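Pristelcombe Shared Workshop
Robot Build Group: Frequently Asked Questions

Who may take part in the build?
Any current member of the workshop may join. Prior experience with electronics is not required. Members under 16 must be accompanied by an adult at all times.

What is being built?
The group is assembling two-fingered hand-held grippers to the Hulari plans, along with the software that turns recorded hand movements into commands for an arm. Each gripper is built by one member and remains with that member when finished.

What does it cost?
The parts fee is $158, payable before parts are issued. Printed fingers are included. Replacement fingers may be requested at the front desk.

Where does testing take place?
Finished grippers are tested in the main hall, on the ground floor below the mezzanine. Members should keep the walkways clear and return all tools to the bench room after use.
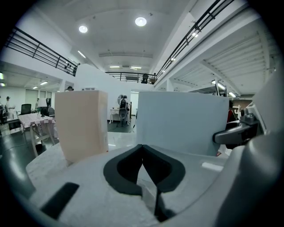
Uchenna Adeyemi writes that the finger screws should be checked again after the first 100 open-and-close cycles, as both of hers had worked slightly loose by then. The build guide now includes this step.

How many recordings are needed?
The group's shared goal is 3000 recordings. Members may contribute as many or as few as they wish. Recordings that include a dropped object should be kept and labeled as such.

May I use my own printer?
Yes. Please use the Tustanov settings file, Revision 31. Parts printed at home must be checked for fit before assembly.

When does the group meet?
Meetings are held every Tuesday at 6:30 p.m. Bench space must be reserved in advance through the member page.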